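# Chapter 4: Gathering Demonstrations

A learning system that copies manual skill needs examples of that skill. In Chapter 3 the examples were given and the question was how to fit a model to them. We now turn to where the examples come from. Most of the errors studied later in the book enter at this stage, before any training is done.

We use the term *demonstration* for one complete recording of a task, from a marked start to a marked end. A demonstration holds two streams: what was observed and what was done. With hand-held grippers, a person performs the task directly, and the motion of each gripper stands in for the motion of a robot hand. The running case in this chapter is the Tolteo set, which contains 1,109 demonstrations of tabletop tasks recorded with a pair of such grippers.
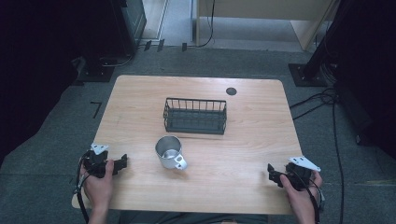
**Figure 4.1** Two hand-held grippers at a table with a steel mug and a wire basket. The jaws of the left gripper extend toward the mug.

Even a task with two objects leaves many choices open. The mug may be lifted by the rim or by the handle. Either hand may take it – or one may pass it to the other. If operators choose differently and the choice is not recorded, the model may average between two sound motions and produce a third that fails.

The opposite fault is too little variety. If the mug always starts in the same spot, a model can reach low error by ignoring the mug and repeating a fixed path. The Tolteo protocol therefore lists 17 start layouts and asks the operator to change layouts after every third demonstration.

The chapter has four parts. Section 4.1 defines the start and end of a demonstration. Section 4.2 covers the timing of the two streams. Section 4.3 treats variation in layout and in operator. Section 4.4 gives rules for rejecting a recording – including the case, common in practice, in which the task succeeds after a dropped object.

Readers who have not met coordinate frames should review Section 2.3 before starting Section 4.2.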